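Dreltwood is a trade magazine for furniture makers and upholsterers, published 4 times a year in Kivwood. It was founded by Orestis Margaritis, a cabinetmaker, as a newsletter for members of the Kivwood joiners' guild, and its first number went to 279 subscribers. Eirini Liapis became editor when Margaritis retired.

The magazine prints workshop plans, timber prices, obituaries and letters. Its longest-running column, "Offcuts," was written by Themba Fourie and dealt mostly with glues and finishes. A December supplement — an index to the year's plans — is sent to subscribers only.

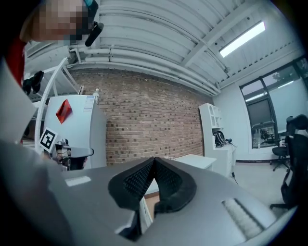

Gripper view

Trendau, a printing house, took over production from the guild's own press and introduced color pages. Circulation reached 2439 under Liapis, then fell as several regional guilds merged. The editor since November 20, 2020 has been Evdokia Xenos, who moved the letters pages to the front.

Bound back issues are held by the Makris Library, where Achilleas Tzavaras compiled the catalog. The first two volumes are incomplete.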